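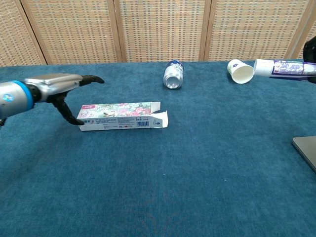
Hand Purchases: Questions We Keep Getting

Most of the mail we receive about robotic hands comes from people who have already been shown a quote and want somebody to tell them it's fine. We usually can't. A quote covers the hand, and the hand is the easy part to price. Ask what it will be picking up. A slim toothpaste carton with its end flap open, a drink can on its side and a tipped paper cup are three different jobs, and a supplier who gives you a single success rate for all of them is giving you an average of something.

Do I need fingers at all?
Probably less than the sales sheet suggests. If everything you handle is a closed box, price a suction cup first. Fingers earn their money on mixed goods, and plenty of buyers say "mixed" when they mean two sizes of the same box.

Zevard and Hilero both quote "from" prices. What's missing?
Mounting, cabling, software seats, training. Get each one as its own line. We'd walk away from any quote with a line called "integration" and nothing under it.

How much should I set aside for spares?
Budget for 11 replacement fingertips in the first year and one full finger. The Fellon plan covers 366 days and sounds generous until you read the exclusions, where fingertips are listed as wear parts.

How long until it's doing useful work?
Zeman told us six weeks. Our own plan allows up to 20, and I wouldn't promise a manager anything sooner.

Can I trust a demo?
Only with your own goods on the table. Bring the ugly ones: dented, opened, lying the wrong way around. If the supplier wants to straighten them first, write that down.

Lease or buy?
Lease if you can get out by June. Otherwise the two cost nearly the same and the lease has more paperwork.

Answers by Evdokia Sotiropoulos. Updated Jan 20, 2025

Print this page | E-mail this page

Related items
Reading a service plan line by line
Suction or fingers: a cost worksheet
What to ask before a site visit

Contact us | Copyright 2025, all rights reserved | Back to top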